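**Budgeting for two arms with hands -- buy both now or one at a time?**

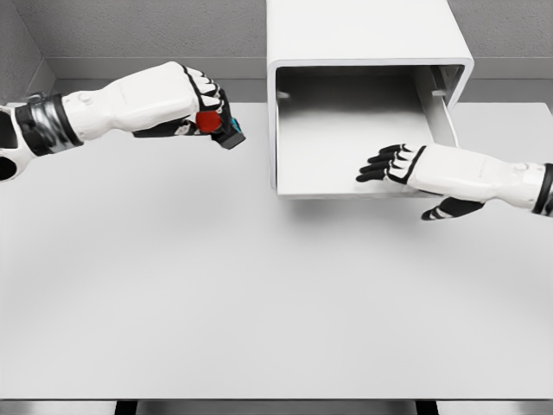 *Simulated cell: left hand closed on the red ball, right hand at the cabinet opening.*

Posted by Grorora, Sun 31 October

We want a bench setup that can put small items into a box-shaped cabinet and take them out again. So far it's all in simulation, with two arms facing each other across one table. I have to turn in a hardware number for January. The hands are the part I can't price. One quote has them at 3000 each with fingers and thumb, the other has a plain two-jaw gripper at 1000. Do I need real hands on both sides? The table and cabinet are covered.

---

**Pliladano**

Depends what the second arm is for. If it only holds a door or steadies the cabinet, get the cheap gripper for that side and the full hand for the other. Swap the gripper into your simulation first and rerun the same task. That costs you a few days and no money.

Things people leave off the request:

- mounting plates and bolts for your table
- spare fingertips
- a second emergency stop
- shipping -- ours was 106 per crate
- a service plan, 2183 a year in our case

Also ask how long the quote is good for. Ours ran out before the order was signed and we had to start over.

---

**Destarel**

Just get two of the same. Mixed parts are a pain.

---

**Hendricks**

I'd buy one arm first. Check that your cabinet opening leaves room for the hand *and* the wrist, with the fingers open. We measured the fingers only and had to order a wider cabinet.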